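Residency Diary, Ultonley House
February 7, 2025

The morning was given to correspondence with the Prurdale Archive regarding the loan of parish registers.

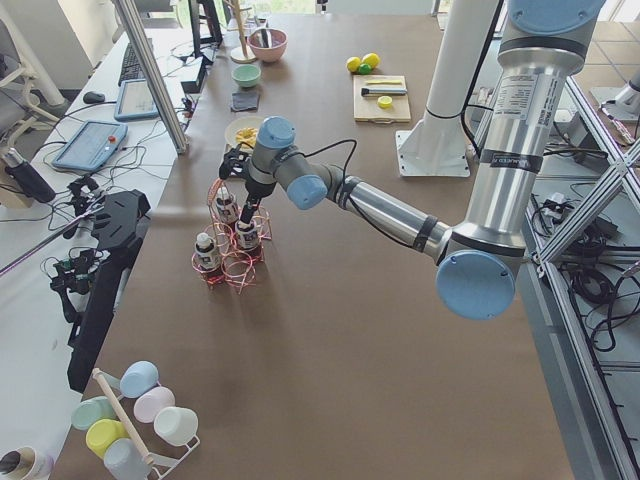 Mr. Silviu Ardeleanu confirmed that 9 volumes may leave the building, provided that each is returned before the end of April. Three remain under repair and will be consulted on site. The binding of the Ghiță register has failed along the spine — a matter already reported to the conservator in writing.

In the afternoon the reading room was open to visitors until four. Dr. Aurelia Pană delivered her talk on the spelling of family names in the older baptism entries, and 40 persons attended. Questions were taken at the close. One visitor asked whether the Stuver family papers would be made available this year. The house is not yet in a position to answer, and a letter to that effect will be sent.

The heating in the east corridor was again reported as weak. Six chairs were moved to the lower room for the evening session, which ended at the appointed time.

Transcription of the second register reached the marriages. The hand changes there, and the ink is much paler — progress will be slower tomorrow.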